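Speaker notes — "The Long Way Round: reviving a village hall sewing group"
Wustton Library, upstairs room, 02/12/2022
Slides are numbered in the bottom corner. Water is on the left. BREATHE.

## Opening (slides 1 to 3)

Hello, thank you for coming out in this weather. Can everyone hear me at the back? If you can't, wave, and I'll get closer to the microphone, which I don't much like.

I'm going to talk about mending clothes. I came to it late and badly. My first repair was a coat pocket, and I sewed it shut. I wore that coat for a whole winter with one working pocket and told people it was the style.

(Pause here. Hold up the coat. It's in the blue bag.)

What I'd like to do tonight is tell you how our mending evenings in Brultlow got going, what we got wrong, and then a bit of practical stuff about jersey and knits, as that's what I get asked about most. Questions at the end, but do shout if I've used a word that makes no sense.

## How it started (slides 4 to 7)

We had a hall with a kettle, 10 chairs that matched and a lot that didn't. The first evening was in September and I'd put up one poster, in the chip shop. I thought I might be sitting there on my own with a flask. By half past seven we'd run out of chairs, matching or otherwise, and I had one pair of decent scissors between the lot of us!

People brought all sorts. Curtains, a tent, a christening gown, school trousers with the knees gone. I said yes to everything, because I was so pleased to see them, and that was mistake number one. I was up till all hours that week with a tent across the kitchen floor. Tents are now on the list of things we don't do. So are wetsuits, and anything with a motor in it.

Mistake number two was thread. I'd bought a bargain box, 100 reels for next to nothing, and it snapped if you so much as looked at it. Please buy fewer reels of better thread. Black, white, navy, a mid grey and a sort of oatmeal will get you through nearly everything. Mid grey is a marvel — it disappears on colours you wouldn't believe.

(Pass round the card with the grey thread on it. Get it back this time.)

## The money bit (slide 8, keep it short)

It costs us £35 a night for the hall, heating included. We have a jar by the door and people put in what they like. Some weeks it covers it, some weeks it doesn't, and it has more or less come out level over the year. We had one small grant of £800, which went on two secondhand machines, a good iron and a lamp you can see by. If you're starting from nothing, get the lamp first. I mean it. Half of what people call bad sewing is bad light.

Don't get drawn into the grant form story. It's too long and it isn't as funny as you think.

## T-shirts and other stretchy things (slides 9 to 14)

Right, jersey. T-shirts are what turn up most, and they're the thing people are most frightened of, as the fabric rolls and slides about and the needle seems to chew it.

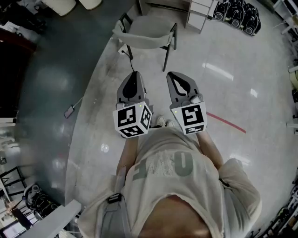
*Notes by the speaker, Brultlow Mending Evenings*

A beige short-sleeved T-shirt with big letters printed on it, like the one on the slide, is the kind of thing I'd always say yes to. Printed tops want a bit of thought, though. Keep the iron off the print, or turn the shirt inside out and use a cloth. And don't stitch through a thick print if you can go round it, as every needle hole stays there for good.

Use a ballpoint needle. It has a slightly rounded tip, so it pushes between the loops where a sharp one goes straight through them. They cost very little and they'll save you no end of swearing. For small holes, the pinprick sort you get near the belt buckle, I dab a scrap of iron-on interfacing behind and put three or four tiny stitches over the top. That's it. You can do it in front of the telly.

For a bigger hole, patch from behind with a bit of old T-shirt. Round off the corners of the patch, they peel if they're square. Tack it first! I know tacking is dull. I skipped it for years and spent that time unpicking.

Hems: if your machine has a zigzag, use it, long and narrow. A straight stitch will pop the first time someone pulls the shirt over their head. If you're sewing by hand, a loose backstitch has enough give in it.

(If the sample shirt is still damp from the wash, skip the live demo and use slide 13.)

## Jumpers, very quickly (slides 15 to 17)

Darning. I could do an hour on darning, and I've been asked not to. Start well outside the hole, where the wool is still sound. Leave little loops at the turns so it doesn't pucker when it's washed. You don't need a darning mushroom — I used an orange for ages, and a lightbulb before that.

Moths: bag it, freeze it for a fortnight, then mend it. Do check the rest of the drawer too. Sorry.

## If you want to start your own (slide 18)

Futov have an evening going now, and Lindholm are looking for a room, so have a word with me afterwards if you know of one with decent sockets. Leaflets are on the table by the stairs, along with a spare needle card for anyone who wants one.

Then questions. Repeat each one back so the people at the side can hear. Coat back in the blue bag, and we need to be out by nine, the lights go off on a timer.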